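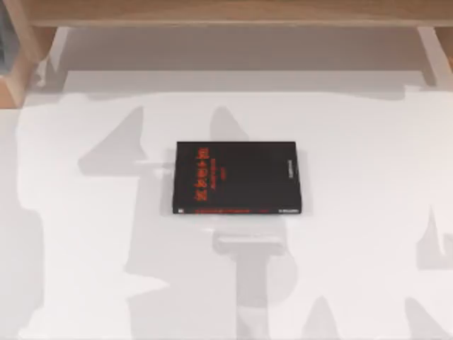

Morkix Opens Spring Flash Fiction Contest

Writers have until midnight on the last Tuesday in March to sign up for the spring round of the Morkix flash fiction contest, the organizers said this week. The contest is open to anyone 16 or older, and entrants can live anywhere as long as the story is in English.

Each writer is placed in a group and given a genre, a location and an object by email. Stories must use all three and can run no longer than 602 words, not counting the title. The odd limit goes back to the first contest, when a rule sheet meant to say 600 went out with a typing error. Regular entrants asked to keep it.

Writers will have 42 hours to turn in a finished piece, down from 48 last year. The organizers said the shorter window lets the clock start on Friday evening and stop on Sunday afternoon, which gives readers time to check files the same day. Late stories will still be read and sent feedback but cannot move on to the final.

Genres this spring include ghost story, political satire, romance, crime and fairy tale. Comedy has been dropped as a separate genre after complaints that groups assigned to it were harder to judge. Humor is still allowed in any category.

The contest drew nearly 300 entries last spring, with the largest share coming from Minstead and nearby towns. Entry costs $12, or $7 for students. Anyone who entered the fall round can use the same login and does not need to send proof of age again.

Judges will pick 2 stories from each group for the final, where all writers work from the same prompt. The winning piece and the runners-up will be printed in the Tavden Review summer issue. Writers keep the rights to their work and may post it on their own sites once the results are out.

Boateng Books in Minstead will host a reading by the finalists in June. Seating is free, but places have to be reserved at the store or by phone. Finalists who cannot travel may send a recording of up to five minutes.

Stories may not be posted online or shared in public groups while judging is under way. Co-written pieces are not accepted. Entrants can ask friends to proofread, and content notes for violence or strong language should go on the first page under the title.

Group assignments will be sent out the first week of April.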